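About the Ivness Center for Applied Automation

The Ivness Center is a teaching and demonstration facility in Draltevholm. We introduce students, employers and the general public to the robots now used in ordinary workplaces. Our doors are open to visitors throughout the school year, and our annual open day takes place each August.

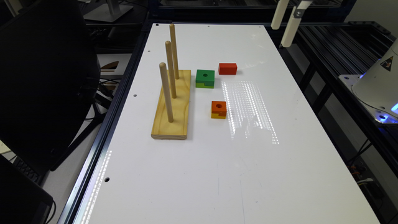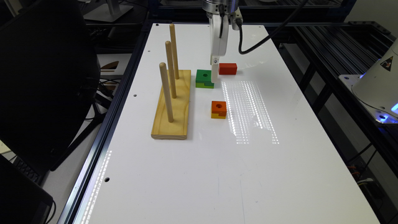 The open day is the largest event on our calendar and the one for which the Center is best known in the region. Last year we received 128 guests between 10 a.m. and 4 p.m., in groups led by members of the teaching staff. Each group spends part of its visit at the block bench, where an arm with a two-fingered gripper works beside a pine board with three upright pegs. The green and orange blocks have round holes in their tops, and visitors are invited to consider how the arm should approach each one and at what height the fingers should close. Younger guests usually have firm views on the matter. A member of staff then explains how a position on the table is taught to the arm, and how the same lesson applies to loading a machine or packing a carton.

The Center was founded by Perihan Coşkun, a former production engineer who continues to serve as director. It began as an evening course in a single rented classroom. Today we occupy 3,700 square feet on the ground floor of the Güneş Building, with 6 teaching bays, a lecture room and a small parts workshop. The move gave us the space to receive school parties during the day - something our earlier quarters did not allow.

Our courses are open to adults with no earlier experience. The introductory course, Wololer, consists of 100 hours of instruction and ends with a task that each student plans, programs and presents to the class. Graduates may continue to the certificate in cell operation or return as bench assistants on the open day. Several of our current instructors first came to the Center as Wololer students.

Group visits may be arranged outside the open day for schools, trade associations and companies. A standard visit lasts two hours and includes a safety briefing, a demonstration and time for questions. Visitors under the age of sixteen must be accompanied by a teacher or parent. Closed shoes are required in the teaching bays, and long hair should be tied back. The entrance, lecture room and all bays are accessible by wheelchair. Requests should reach the office at least three weeks before the preferred date - earlier in the spring term, when demand is highest.

Contact the Center | © Ivness Center for Applied Automation, Draltevholm. All rights reserved. | Back to top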